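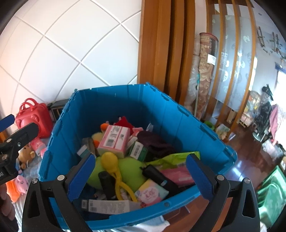
Is Mirnside really going to keep playing three at the back after that second half?

I think they will, at least through the holiday stretch, and I'll try to lay out my reasons over the next few posts, so bear with me because I've had two cups of coffee and a long drive home to think about it.

First, the result. 2-1 over Carrilho, away, in the rain, with a bench that had two teenagers on it. I would've taken that in October without asking a single question! So if I sound grumpy anywhere in this thread, please remember that I'm a happy man tonight.

But wow, that last half hour. We stopped passing the ball forward completely. Every time Yhon Guzmán picked it up on the left he had a wall of shirts in front of him and the nearest teammate was our own center back. He ended up just winning throw-ins, bless him, and he won a lot of them.

The thing I keep going back to is the spacing between the wing backs and the middle two. When it's right (first 20 minutes, go watch it again if you recorded it) we look like a team that's been together for years. When it slips even a little, there's a big hole out there and everybody in the league has seen the tape by now.
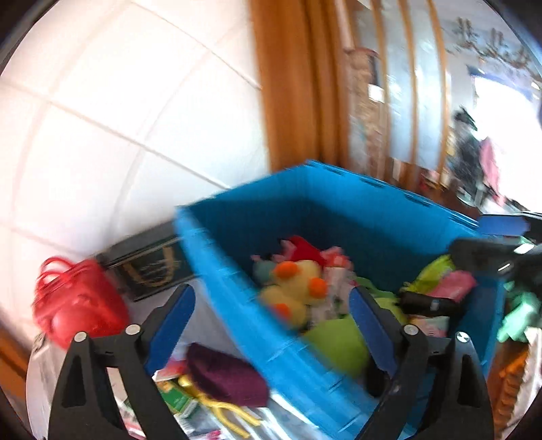 And Carrilho found that hole over and over. Their goal came from it, and so did the one that hit the post, and so did the header that I'm still not sure how we survived. Our keeper was wonderful. I'd buy him dinner if he'd let me.

Lambros Kouris was asked about it afterward and said he'd seen "enough good things to stay patient." I like Kouris a lot, and I liked him when half of you wanted him gone, but I'd love to hear what he says to the players when the microphones are off.

My own fix, for whatever it's worth from a guy in section 10: put Guzmán closer to the striker and let him stay there. Don't ask him to chase their right back all the way to our corner flag. He's 200 minutes into a comeback from a bad knee and you could see him puffing by the hour mark.

Somebody in my replies says that leaves us too open on that side. Could be! But we're open over there already, and at least this way their right back has something to worry about too.

Huvero at home next. They sit deep and they're slow to get going, so it should be a kinder game for us, and if Kouris is ever going to try a back four I'd guess it's then. My sister and I will be in our usual seats, come say hi if you see us, she's bringing the good thermos.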